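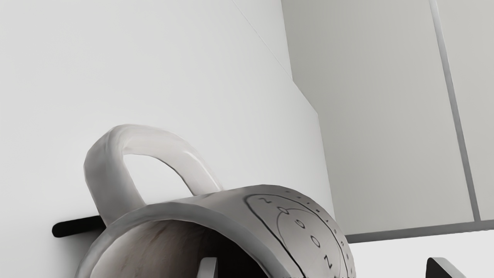

Fig. 1. Rendered mug, tipped on its side, with a white background.

Home | Projects | Fiction Workshop | Reading Lists | Contact

Hindevon: Writing a Short Story in Four Drafts
Project report by Đạt Ông
Advisor: Kristof Koster

Purpose
I wanted to see how a story changes when each draft has only one job. The story, "Hindevon," follows a woman named Bíró who drives a bread van between two towns and stops answering her brother's calls.

Method
I wrote four drafts between January and May. Draft one was for plot, draft two for point of view, draft three for dialogue, and draft four for cuts. Three readers from the workshop marked each draft in pencil.

Results
Draft one ran to 17 pages. Most of it was driving. Moving from first person to close third in draft two took longer than planned — I had to rewrite the phone scene from nothing. In draft three the readers marked 96 lines of speech, mostly places where Bíró explained herself. I cut most of those. The town of Grirkadar lost its history and kept its gas station.

The ending is still weak. Two readers thought the brother was dead. He is only in Bindale.

What I would change
I would do the cuts before the dialogue. I polished several conversations that were later removed. I would also read aloud earlier, starting with draft two.

Comments

mapleroad: I liked the van. Is the full story posted anywhere?

Đạt Ông: Draft four goes in the workshop binder in May.

t_lindqvist: I thought he was dead too. Maybe one more call near the end?

Related
Keeping a Dialogue Notebook
First Person or Third: Two Versions of One Scene
Workshop Reading List, Spring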